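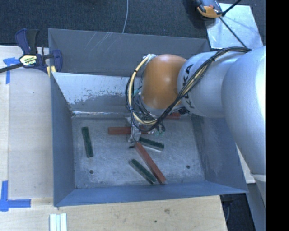 My neighbor told me over the fence that a router either works or it doesn't, and that updating the firmware on one that works is asking for trouble. I had just told him I was going to spend the evening doing it to mine. He has had the same box from his internet company since he moved in and has never once logged into it.

Posted 30th October by the blog owner

I half agree with him. I put this update off for a long time. But the router had started dropping the upstairs connection, and the support page for it listed a newer version with a line about wireless stability, so I went ahead. These are my notes, mostly so I can find them again next time.

The router is a Gakex dual-band model. I bought it secondhand from a shop called Bech, which sells off office equipment, and it came without a box or a manual. The sticker on the bottom has the model name and a hardware revision. Mine is revision 3. The download page has separate files for revision 2 and revision 3, and they look almost the same in the list. The file names differ by one character near the end. I read the sticker twice with a flashlight and then wrote the revision on a piece of tape on the top of the case.

Before touching anything I went through the settings pages and wrote down what I'd changed over the years. There is a backup button that saves everything to one file, and I used it, but I didn't want to depend on it. A backup made on old firmware doesn't always load on new firmware. I had that happen on the router before this one. So on paper I wrote:

The network name and password for both bands.
The login for the internet connection, which my provider, Oren, gave me in a letter.
The reserved address for the printer.
The one port I have forwarded, for the backup program on the old desktop.
The channel numbers, 1 for the slow band and 44 for the fast one.

I forgot to write down the time zone and the DNS servers. The time zone didn't matter. The DNS servers took me a while to find again in an old email.

The update itself has to be done over a cable. You can start it over wireless and the page won't stop you, but if the connection drops halfway through the upload you can be left with a router that doesn't start. I don't have a laptop with a network port anymore, so I carried the desktop monitor into the hall, where the router sits, and put the desktop on the floor next to it. My longest cable was still too short to reach the desk. I have since bought a longer one.

The version I had was build 1737. The new file came zipped, and the router wants the file inside the zip, with no message to tell you so. If you give it the zip, it thinks for a moment and goes back to the login page as if nothing happened. I did that the first time. The second time, with the unzipped file, a progress bar came up. It reached the end quickly, and then the page said to wait and not turn off the power. The lights went out, then one came back orange, then all of them went green one by one. I had a cup of tea going cold in the kitchen by then and I left it there.

When it came back, the login page looked the same but the password had gone back to the one on the sticker. Everything else had been wiped too. I tried the backup file and it was refused with "invalid configuration," so the paper list was worth the trouble. Typing it all back in wasn't hard, only slow, and each page you save makes the wireless restart. If you have a lot to change, do it all on the cable and leave wireless for last.

I'd do two things differently. The first is to reset the router on purpose after the update, even if the settings seem to have survived. A friend on the Harkthorpe forum, where I asked about the dropouts, had a router that kept its old settings and behaved strangely for weeks until he reset it. The second is to change the admin password before plugging the internet line back in. I did those in the wrong order.

As for the upstairs connection, it's better. I can't say for sure that the firmware did it. I also moved the router from behind the coat rack to the top of the shelf, and I changed the fast band from automatic channel to a fixed one. Any of those could be the reason. The bedroom used to lose the signal most evenings and so far it has held. The speed in there hasn't changed much. It was never very fast – there are two walls and a chimney in the way, and no update is going to move the chimney.

The fast band still doesn't reach the garage, and the slow one only just does. I looked at a repeater and decided against it, at least for now. The ones I looked at cut the speed in half, and the ones that don't cost more than I paid for the router. I may run a cable along the outside wall instead when the weather is better. It won't be before December is over, anyway.

A few small things I noticed in the new version. The device list now shows names for most things where it used to show only addresses. The guest network can be set to turn off overnight. The log is longer and keeps 2000 lines before it starts over, and you can save it as a text file, so I can finally look at what was going on when the signal dropped. Remote management was switched on after the update, and I don't remember it being on before. I turned it off. If you have the same model, check that page first. It's under Administration, near the bottom, below the language setting.

I've kept the old firmware file on a memory stick, along with the new one and a scan of my list with the DNS servers added. The stick is taped to the shelf behind the router.

Last updated: the evening after posting, to correct the menu name for remote management.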